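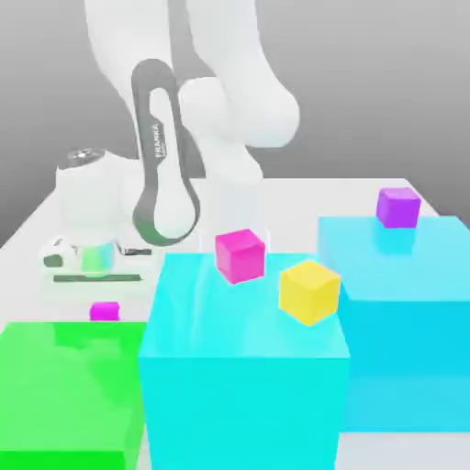

A simulated Franka arm with colored cubes and blocks, the kind of setup used to plan sorting work.

Workplace automation (sorting cells)

A sorting cell is a robot arm, a table and a pile of stuff that has to end up in the right spot. I've worked next to one at Whitelaw since April, so I'm writing this entry from the packing side (the Zerkel entry covers the programming, go read it!).

Planning

Everything gets tried in simulation first. Plain cubes stand in for products, and blocks of different colors make the raised surfaces. Hortensia Restrepo, our line lead, went through 230 layouts before she let anyone bolt down a table.

Effects on staff

My old job was 1521 cartons a shift, all by hand, and my wrists knew it. Now I watch the cell, clear jams and fix the odd pick – way less lifting, way more walking! Training took 40 hours, paid. Not everybody loved it, and two people moved over to Tovine when the night shift shrank. Pay went up 50 cents an hour for cell operators, which we're still arguing over.

See also: Susto (conveyor software), Job rotation, Shift handover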